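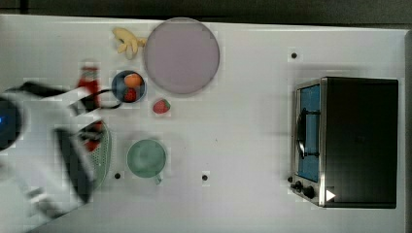

Setup and Maintenance of the Kitchen Cell
Final report, Keltness project, spring term

1. Purpose

Our group took over the tabletop arm cell in the Gulldale lab in February. The job was to get it running to a known standard and leave written steps for the next group. We did not work on the control software except where noted.

2. Starting condition

The cell had been idle since the fall. The gripper closed unevenly, the wrist cable had been retied several times, and the overhead camera calibration was out of date. The old log had 68 entries, many with no cause written down. We sorted them by fault, and cable and gripper problems came to more than half.

3. Cable

The black cable at the wrist has to be long enough for full rotation. With too little slack it pulled on the connector and the arm stopped with a joint fault. With too much it dragged over the table and moved light objects. We released the Clerano clips, turned the wrist to both limits by hand with the power off, and set the loop at the longer of the two lengths. Check it again whenever a clip is replaced.

4. Gripper

Both fingers were removed and cleaned, and the screws were tightened in two passes. We replaced one worn pad with a Kouris pad of the same thickness. After that we ran 100 open and close cycles with nothing in the grip and saw no drift.

5. Table layout

Objects go back to their start places before every run. The colander and the mug are close to the arm, with the mug handle pointing toward the front edge, and the toaster oven stays on the right. For a bottle task, the reset sheet must say whether the bottle starts on the table or lying in the colander. We lost most of an afternoon in March to runs started from the wrong sheet.
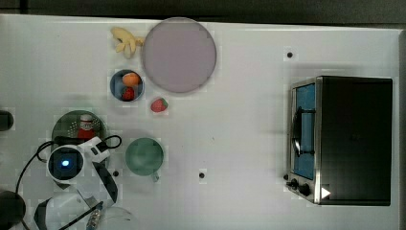 Calibration comes after any work on the wrist. Home the arm, wait for the status check to finish, then run the camera routine. We used the dark round markers on the tabletop as reference points, including the one just right of the gripper tip near the mug. Keep objects off them during the routine. If the error is over 3 mm, run it once more before touching the camera mount.

6. Results

We logged 421 runs after the repairs. Joint faults stopped after the cable change. Remaining failures were mostly missed grasps on the strawberries, and we did not have time to look into those.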